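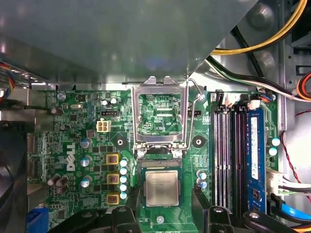 Donnerstag, halb elf abends, und der alte Dell liegt immer noch offen auf dem Tisch. Eigentlich wollte ich nur kurz Staub raus und neue Wärmeleitpaste drauf. Kurz, haha.

Also: Seitenteil ab, Kühler runter (vier Schrauben, eine davon natürlich rundgedreht), Bügel hoch, Rahmen aufgeklappt. Der Intel kommt raus, alte Paste war hart wie Kaugummi unterm Schultisch. Mit Isopropanol und Kaffeefilter gings dann. Geduld braucht man trozdem.

Arbeitsspeicher ist auch so ein Thema. Vier Steckplätze und nur ein Riegel drin, der blaue ganz rechts. Bảo Châu hat noch welche in der Schublade, sagt sie, muss aber erst suchen. Bis dahin bleibts so.

Kabel! Gelb, orange, schwarz, weiß, alles kreuz und quer rüber. Kabelbinder hab ich da, Lust keine. Vielleicht am Wochenende.

Bei Sondari wollten sie 40 Euro nur fürs Reinigen. Nee danke. Die Paste hatte ich eh noch, und Thắng Kim leiht mir seinen guten Schraubendreher, den ich ihm seit März zurückgeben soll. Kommt noch, Thắng, verprochen.

Morgen dann zusammenbauen. Jetzt erstmal Bett.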